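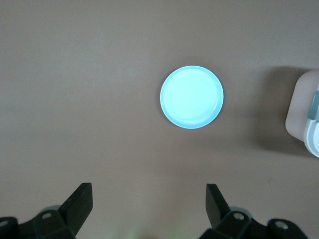

Kinaesthetic teaching is a method of robot programming in which an operator moves the arm by hand through a task while its joint positions are recorded. Teleoperation differs in that the motion comes from a separate control device. Both commonly use a wrist camera. In tabletop work its view takes in the open fingers and the target, such as a round blue plate lying flat, so that each approach is logged relative to the gripper.

The Duvwood procedure calls for 60 demonstrations per task — Vitale, a later variant, accepts 34. Recordings in which the operator pauses for over 3 seconds are trimmed before training.

By Braleck Reference Desk, 28th February
Last updated: September

Comments

ginusum_user: Is the 34 for one object or for the whole set?

tmk: One object. Our full set came to 394 recordings.

ginusum_user: Thanks. The trimming rule should have its own section.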